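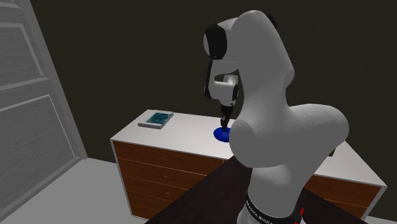
Router and Switch Security Check, Hurnum office
Checked by: Florian Hollenstein
Date: 30th May
Scope: edge router, backup router, guest wireless, floor switches

Marks used: OK, FIX (must be done before the next check), NOTE (no action yet).

1. Firmware

1.1 Edge router runs the current vendor release. OK
1.2 Backup router runs the current vendor release. FIX
Comment: Two releases behind. It was left out of the last update round because it was powered off. Update it on the bench before it goes back in the rack.
1.3 Firmware file hash compared with the vendor's published value before install. OK
1.4 Automatic updates set as agreed. NOTE
Comment: Off on both routers, on for the wireless access points. The policy says updates are installed by hand on routers, so this is correct, but the policy page still lists the old Jirkico model.

2. Admin access

2.1 Default accounts removed or disabled. OK
2.2 Admin page not reachable from the internet side. OK
Comment: Tested from a phone hotspot. No reply on any of the management ports.
2.3 Admin page reachable only from the management network. FIX
Comment: The switch on the second floor still answers from the staff network. The access list is there but was never applied to the interface.
2.4 Two-step login on for all admins. OK
2.5 Accounts of people who have left are closed. FIX
Comment: One contractor account from Rüegg is still active. Last login was before the contract ended. Disable it now and delete it after the log review.
2.6 Session timeout set to 900 seconds or less. OK

3. Settings and services

3.1 Remote management protocol is SSH only. OK
3.2 Telnet, UPnP and WPS off. OK
3.3 DNS servers match the approved list. OK
Comment: Compared line by line on both routers. Changed DNS entries were the first sign of trouble at the Hamham site, so please don't skip this one.
3.4 Port forwards each have an owner and a ticket. FIX
Comment: 8 forwards in place. The one under ticket 342 was for a camera recorder that has been taken out. Remove it. The others are fine.
3.5 Guest wireless kept apart from staff network. OK
Comment: Tried to reach the file server and the printers from guest. Blocked both times.

4. Logs

4.1 Logs sent to the log server. OK
4.2 Clocks in sync. NOTE
Comment: Backup router not checked, see 1.2.
4.3 Failed logins reviewed. OK
Comment: 611 failed attempts on the VPN since the last check, nearly all against user names we don't have. No lockouts on real accounts.
4.4 Unknown files or processes on the routers. OK
Comment: File list matches the saved baseline on the edge router. A new baseline is needed for the backup router once it has been updated.

5. Backups and physical

5.1 Config backup taken and stored off the device. OK
5.2 Restore tested this year. FIX
Comment: Not done. Planned for June, on the backup router.
5.3 Rack locked, key signed for. OK
5.4 Unused switch ports shut down. NOTE
Comment: Done on the ground floor. Second floor waits until the desks have been moved.

Open items: 1.2, 2.3, 2.5, 3.4, 5.2
Items 2.5 and 3.4 go first. Send a message to Florian when each one is closed and put the ticket number in the comment line.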